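The arm had come out of a closed packing plant in October, and Jelle Declercq had paid less for it than for his van. It took up most of the Treller workshop. The other members walked around it on the way to the lathe and asked when it would pick something up.

"Soon," he said. He had been saying so for a while.

The bin was the trouble. Single objects on a bare board were easy. In a bin they leaned on each other and hid behind each other, and the gripper closed on air or pushed against a wall. The first bin had skated away on the second try, so he clamped the next one on both sides. He had filled it with things people left behind at the workshop or brought from home. Claeys had given the orange dolphin. Her son was too old for it, she said, but she wanted it back.

He started run 55 a little after nine in the evening. The arm swung over, slowed, and went down toward the dish brush. 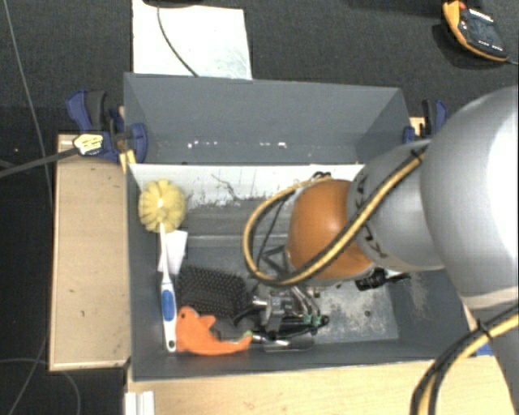 He kept one hand near the stop button. The cables worried him more than the gripper did. They had to go wherever the arm went, and he had tied them up again that afternoon with a little more slack in the loop.

Claeys came over with her coat on. "Which one does it want?"

"The brush."

"The hairbrush?"

"The dish brush. It never gets the hairbrush."

She watched for a while. "My mother had a Prostis," she said. "A kitchen machine. It did one thing, and my father still had to stand next to it."

"What did it do?"

"Peas."

The gripper closed. The brush came up by its handle, turned a little, and hung there. Jelle did not say anything. The arm carried it over the side of the bin and let go, and the brush landed on the board and stayed on it.

He wrote 55 in the notebook and put a tick after it — the first on that page. Then he picked up the brush and laid it back in the bin, at a different angle.

"Again?" Claeys asked.

"Again."

She took off her coat and pulled a stool over from the lathe.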